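Print this page | E-mail this page

Section 3: Setting up the bench board and pedestal stand

This section covers laying the Fletar foam board on a workbench and standing the Jollton pedestal on it. Read it through once before opening the stand carton. Unpacking and parts identification are in Section 2. Clamps, shades and other attachments for the top of the pole are in Section 4.

3.1 Before you start

Choose a bench or table that is flat, dry and longer than the board on at least one side. The board can overhang slightly at the back, but it must not overhang at the front or at the corner nearest the stand. A board that overhangs will tip if someone leans on it.

You will need:

- the foam board, grid side up
- the round base disc
- the pole, in its sleeve
- the base screw and washer
- the hex key supplied in the small bag
- a soft cloth
- a small spirit level (not supplied)

Clear the bench top completely. Solder drips, staples and bits of trimmed wire will press up through the foam over time and leave a bump you can feel but can't easily remove. Wipe the bench and let it dry.

CAUTION: Do not lay the board over a power lead. The foam can be damaged by a warm lead, and the stand will rock.

3.2 Laying the board

1. Peel the protective film from both faces of the board. Start at a corner and pull the film back low across the surface.

2. Lower the board onto the bench with the grid facing up. The grid lines are printed faintly so that they don't distract from small work. If you can't see them, tilt a desk lamp so the light comes across the board from one side.

3. Line up one long edge of the board with the front of the bench. The grid is then square to the person working.

4. Press down at each corner in turn. If a corner lifts, turn the board over for a few hours with an even weight on top — a carton of paper does the job — and try again.

5. If the bench is slippery, fit the 2 grip strips under the board, one near each short end. Do not use double-sided tape. It tears the facing when the board is moved.

NOTE: Pencil marks can be rubbed out with a clean white eraser. Ink and marker cannot. If you need a permanent reference point, make it small and keep it away from the area where the base disc will stand.

3.3 Assembling the stand

1. Lay the base disc upside down on the soft cloth. Check that the underside is free of grit.

2. Put the washer on the base screw and push the screw through the centre hole.

3. Hold the pole upright against the other side of the disc and turn it onto the screw by hand. It should turn freely for the first few threads. If it binds, back it off and start again.

4. Tighten with the hex key until the pole no longer turns in the disc. Stop there. Over-tightening will dish the disc and the stand will spin on its centre.

5. Turn the stand right side up and set it on the bare bench, not on the foam. Push lightly on the pole at mid height. The disc should stay flat.

CAUTION: Carry the stand by the pole and the disc together. Do not swing it by the top of the pole.

3.4 Placing the stand on the board

Work out where you want the pole before you put the stand down. Most people are better off with it a little to one side of centre, on the side opposite their working hand.

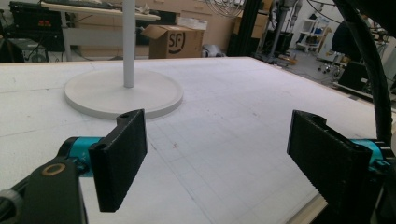

Leave enough clear board in front of the disc for whatever you are working on, and enough behind it that the disc sits fully on the foam. A disc that hangs over the edge will dent the facing and slowly lean.

1. Lower the stand straight down. Don't slide it. Sliding drags dust under the disc and scuffs the grid.

2. Turn the disc until the pole looks upright from the front and from one side.

3. Hold the spirit level against the pole in both directions. If the pole leans the same way wherever you stand it, the bench is out of level and should be packed under its feet. If the lean moves as you turn the disc, go back to 3.3 and check the screw.

4. Mark the position of the disc lightly in pencil if you expect to take the stand off and put it back.

NOTE: The load limit for the pole on a foam board is 200 grams. On a hard bench top the limit is higher; see the table in Section 4.

3.5 Around the bench

Keep the floor behind and beside the bench clear enough to walk through. Cartons waiting to be unpacked should be kept well back from the bench legs. Flatten the ones you don't need.

Leads from equipment on nearby shelves or carts should be run behind the bench, not across the board. If a lead has to come over the board, leave it some slack and keep it away from the pole.

Keyboards and drinks belong on a separate desk.

3.6 Care

Dust the board with a dry brush. For marks, use a barely damp cloth and wipe along the grid lines. Do not use solvent or methylated spirits on the foam, as either will melt the core at any nick in the facing.

The base disc and pole can be wiped with mild soapy water. Dry the join between them, and check the base screw each September or whenever the stand has been moved to another bench.

Replacement boards are ordered as part 978. Zolik boards of the same size will fit the grip strips but have a coarser grid.

Fletar Bench Products | Contact us | Sheet revised Tuesday, January 14, 2020 | © Fletar. All rights reserved. | Back to top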